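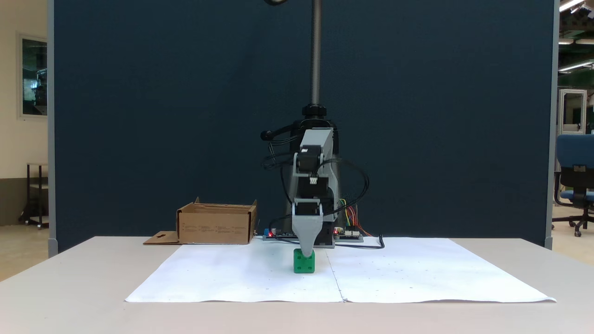
Chapter 3
Picking Up and Setting Down: The Team Arm Project

Learning goals

After completing this chapter, students should be able to name the joints of a small robot arm, write a program that moves the arm between two stored positions, and keep a project log that another team can follow.

Opening case: The Clestatdale Robotics Club

In July the robotics club at Clestatdale Secondary School received approval to enter the Zarard Student Challenge. The task set by the organizers was short. Each team was to build or adapt an arm that could lift a small block from a marked spot, carry it to a second spot, and release it within the lines. No person was permitted to touch the arm once the program had started.

The club was led by Ayantu Kumsa, a teacher of physics, and was divided into two groups. Gemechu Demissie and Mekdes Ejigu were responsible for the arm and its wiring. Ebise Mersha and Saqib Naqvi wrote the control program, which the club named Zevby. The school set a spending limit of 2,000 birr for parts that could not be borrowed or made on site.

The first entry in the team log is dated 15/08/2019. It records that the arm missed the block on its first run and closed beside it. The programming group believed that the stored angles were wrong. The building group believed that the base had moved on the table. Both groups were asked to write down their reasons before any changes were made, and the log shows that each was partly correct. The base had shifted when a cable was pulled, and one angle had been typed with two digits reversed.

The team then agreed on a set of working rules. The base would be fixed before each session. The starting spot would be marked on paper laid over the table. Only one value in the program would be changed between runs, and the change would be entered in the log with the initials of the person who made it.

Why the task is harder than it looks

A person who picks up a block watches the hand and corrects its path without thinking about it. An arm that follows stored positions makes no such correction. It goes where the numbers send it, whether or not the block is there. Small errors at each joint also add together. If the joint nearest the base is off by a small angle, the gripper at the far end may be off by a much larger distance.

For this reason the chapter treats measurement before programming. Section 3.1 introduces joints and links. Section 3.2 explains how a servo motor is told to hold an angle. Section 3.3 covers the gripper, including how firmly it should close. Section 3.4 returns to the Clestatdale team and examines its log in detail.

Key terms

Link: a stiff part of an arm that connects one joint to the next.
Joint: a place where an arm can bend, turn, or slide.
Servo motor: a motor that can be told to move to a given angle and hold it.
Gripper: the part at the end of an arm that takes hold of an object.
Home position: the position in which an arm begins and ends each program.

Before you read

Work with a partner. Place a small block on a sheet of paper and trace its outline. One partner closes both eyes and follows spoken directions to lift the block and return it to the outline. Write down every direction that was given, including those that had to be corrected. Keep this list. It will be used again in Section 3.2.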